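Eating on a long drive without stopping for dinner

3 February 2018

I drive from Hargate to Pustlow and back most months, 344 miles each way, and I have settled on a way of feeding myself that works.
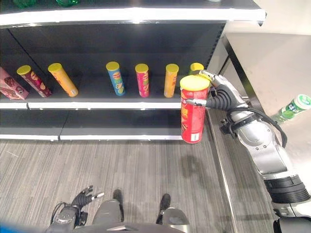 What I buy and where

There is one decent store before the highway, on the north side of Hargate, and after that it's gas stations until Grullness. I used to buy everything at the gas stations. I kept the receipts for a year and added them up, and the total was $443 for one person, mostly for things I didn't enjoy.

So now I buy before I leave. Chips in a tube are better than chips in a bag for the car. The tube stands in the cup holder and the lid goes back on. A bag ends up under the passenger seat with a third of it crushed into the carpet. Chocolate I leave out from late spring until fall.

I also carry salted almonds, two apples and a block of hard cheese cut up at home. The cheese goes in a small cooler with one ice pack. I've tried grapes and they are fine for the first hour.

Bread and what goes in it

Sandwiches took me a while. Anything with tomato is soggy by Lemaire, and lettuce goes limp even in the cooler. What holds up is a plain roll with butter, ham and mustard, wrapped in wax paper and then foil. I make two. The first I eat at the rest area at mile 162, which has picnic tables and a clean restroom. The second I eat whenever.

Egg salad tastes good but I don't recommend it with the windows up.

Coffee

I fill a steel thermos at home and it stays hot well past the halfway point. After that I stop drinking coffee, because otherwise I'm awake at two in the morning in a motel bed. Water is in a bottle with a flip top that I can open with one hand. I drink less of it than I should – the stretch after Lemaire has no restrooms for more than an hour, and I plan around that.

The pass

The road climbs to 3189 feet between Lemaire and Grullness. Sealed bags puff up on the way and one popped on me once, all over the dashboard. If you have a bag of anything, open it at the bottom of the hill. Yogurt cups do the same thing on a smaller scale and will spit at you when you peel the lid.

In winter I keep an extra bag of food in the trunk for the pass and don't touch it. Crackers, peanut butter, a jar of dried apricots, a spoon. Last March they closed the road for most of an afternoon and I sat behind a salt truck with the apricots. I replace it all when the weather warms up and eat the old stuff at home.

Trash

I hang a plastic grocery bag from the glove box latch and empty it every time I get gas. I wipe my hands on a damp washcloth kept in a zip bag, which works better than napkins on anything with orange powder on it.

I haven't found a good way to carry soup. The wide thermos I bought for it leaks if it's not upright, and it doesn't fit in the door pocket. I'm trying a different one on the next trip – same road, leaving early.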